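The Summer I Learned to Sleep Again

By Rosângela Lopes
July 18, 2020

This website uses cookies to improve your visit. By continuing to browse you accept our cookie policy.

I used to be a champion sleeper. Buses, dentist chairs, my cousin's wedding (during the speeches, she still brings it up). Then in March I started waking at 2 in the morning, wide awake, with my brain going through every email I'd ever sent. I'd lie there until the birds started and then get up feeling like a wrung-out sponge.

So I did what anybody does and bought things. A pillow from Kuusisto that smelled like hay. A tea called Catuvum that tasted like it too! I downloaded a sleep app, Mukis, which gave me a score each morning, and I can tell you that nothing ruins your breakfast like getting 40 for something you did unconscious.

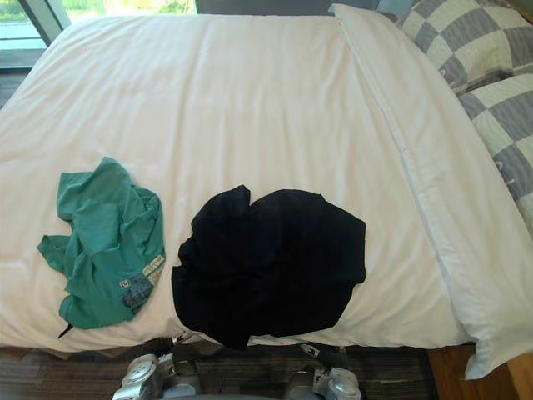 Zema wrote back to me after I grumbled about all this in my last column. Throw out the score, she said, she'd worked night shifts for 30 years and the only thing that ever helped was getting up at the same time no matter what kind of night she'd had. Even on vacation. Even at Christmas, with a house full of relatives snoring until noon.

I hated this advice. I love a lie-in more than I love most people. But I was tired enough to try anything, so I set the alarm for six-thirty and put the phone across the room, on top of the bookcase, where I have to climb on a chair to get it.

The first week was awful. I was asleep on the couch before dinner and I cried at a commercial for gutters. My husband started leaving rooms when I came in. Somewhere in the second week, though, I woke up and it was already light, and I lay there feeling suspicious, like I'd found money in a coat.

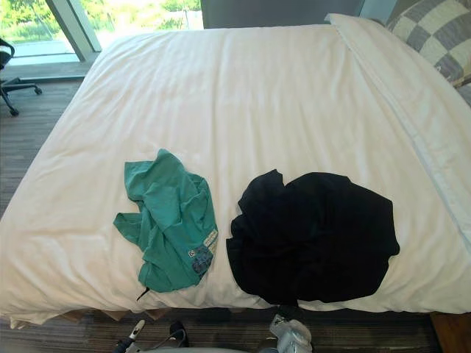

What I Gave Up

Coffee after lunch went first, and I miss it every single day. Then the late news. Then reading thrillers in bed, which was the hard one, so now I read my aunt's old gardening books instead and rarely make it through a page on compost.

I also stopped going to bed early to "catch up," which I'd been doing for months. All it ever got me was more hours of staring at the ceiling fan.

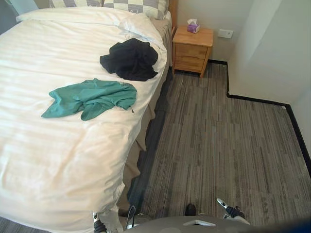

The fan, by the way, is staying. I've tried sleeping without it and the quiet is so loud I can hear the refrigerator thinking. My mother, who is 66 and sleeps like a log, says we never had fans on at night when I was little and we all slept fine. I remember it differently (I remember lying on the kitchen floor in July because the tiles were cool), but I let her have that one.

I still get a bad night now and then. Last week I was up at three eating crackers over the sink. The alarm went off at six-thirty anyway, and I climbed on the chair.

Recent Stories
My Year Without a Car
In Praise of the Cold Supper
Why I Can't Throw Out a Jar
The Neighbor's Rooster and Me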